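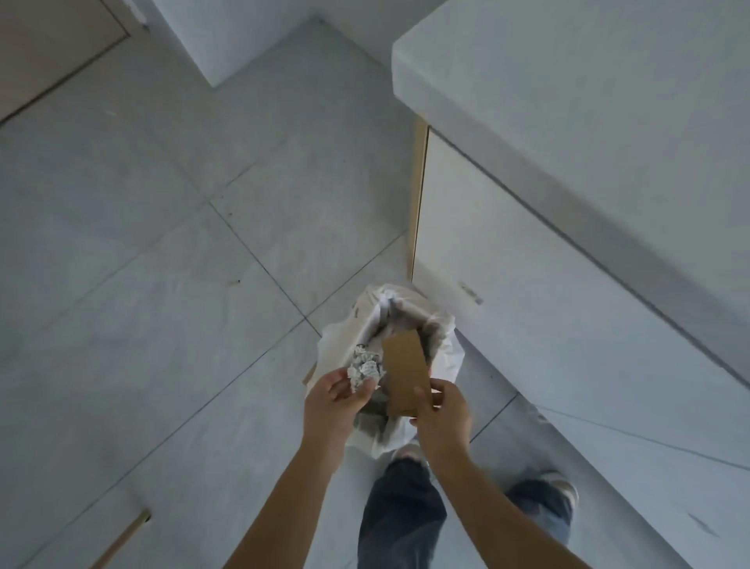 4.2 Segmenting two-handed chores

The segmenter takes head camera video and cuts it into short pieces, each with one verb and one or two objects. The planner (Section 5) only ever sees these pieces. So a bad cut upstream is a bad plan downstream, and most of the planner errors in our first runs traced back to here.

We used 531 clips from the Sivlow kitchen set. Every clip is one person at a counter or on the floor next to it, bare hands, no gloves or markers. Chores: throwing out paper and cardboard, moving trays, loading and clearing dish racks. Xiuying Dong and Derek Bramwell labeled all of them by hand, working separately, then sat down over the cases where they disagreed. 200 clips were held out for testing. The rest went to training.

Each hand gets its own track. Early versions had one shared state for both hands and that was a mistake. Trash is the clearest case: one hand can be holding crumpled paper while the other puts a piece of cardboard into the bin. Two objects, one target, and two release times that may be far apart. The shared state model merged these into a single "discard" and dropped whichever object left second. With separate tracks the two releases stay separate, and a small link term ties them to the same bin.

Trays are the opposite problem. Both hands are on one object and the tracks should agree. We add a joint hold label, set when both hands touch the same rigid object for 9 frames in a row. Shorter than that and a regrasp gets read as a handover.

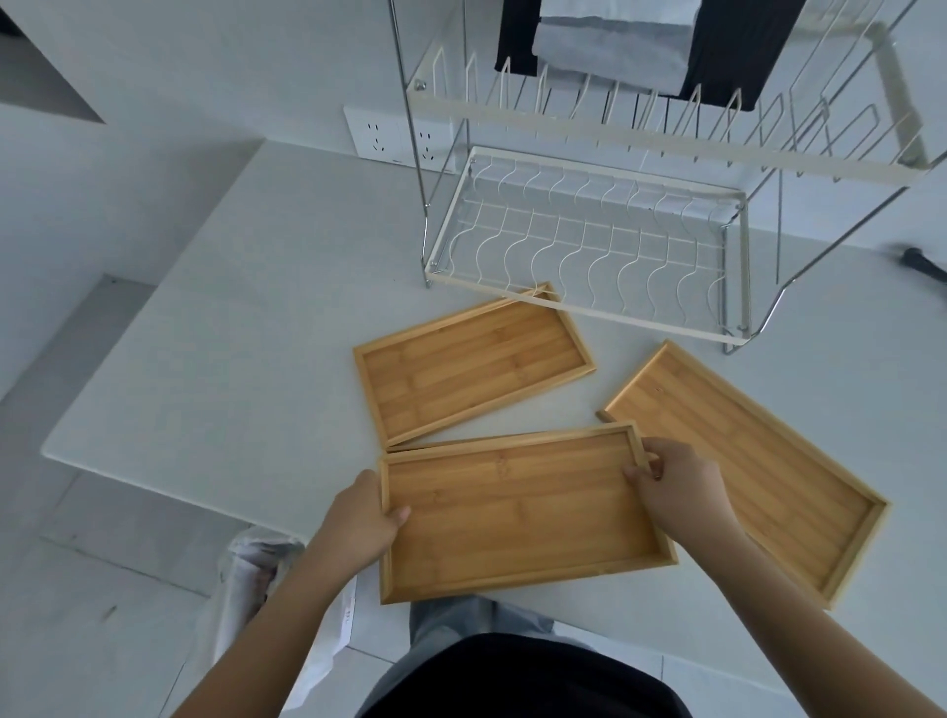

Look-alike objects broke the tracker more often than anything else. Bamboo trays of matching size and color, lying at odd angles on one counter, give an appearance model almost nothing to work with. Rusu, our baseline tracker, swaps identities as soon as the held tray passes over another one. We stopped trying to fix this with better features. Instead the held object inherits its identity from the hand for as long as the joint hold lasts, and appearance is only checked again after release. Simple, and it removed most of the swaps. The ones left are cases where a tray is put down touching another tray and picked up again right away.

Figure 4. Joint hold on a bamboo tray. Hands grip opposite rims and the base is in view, so the tray plane can be fit directly. The dish rack at the back of the counter is kept as a fixed landmark.
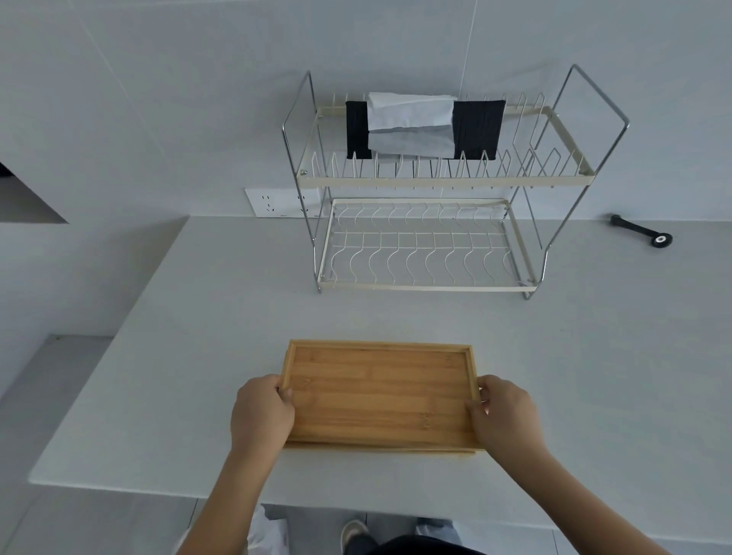

Plane fitting uses the raised border when it can be seen and falls back on the base when fingers hide too much of the rim. The counter plane is fit once per clip. Head motion is then taken out using fixed landmarks – racks, outlet panels, counter edges. Wire racks are poor landmarks by themselves. The thin prongs give noisy depth, and anything draped over them makes the outline change from one clip to the next. Outlet panels are small but very stable, so we weigh them up. Wide pale counters give next to no texture, wich is why the edges matter more then the surface.

Objects sitting on the counter that the hands never touch get an "idle" label and are passed on to the planner as obstacles only. We do not try to name them. Flollach, the object namer used in our earlier Nerkthorpe system, put confident wrong names on partly hidden things and the planner acted on them. An unnamed obstacle is safer.

Remaining failures fall into 2 groups. First, releases hidden by the hand itself, mostly at the bin: the bag folds outward over the rim, fingers go below it, and the exact release frame is a guess. The annotators disagreed here too, so part of this is label noise. Second, long still holds. When someone holds a tray level and does not move, the segmenter sometimes closes the piece early and opens a new one with the same verb. We merge neighbors with the same verb and object after the fact. This hides the error in the output but does not fix the cause, and the per-hand timing in Table 3 is reported before merging.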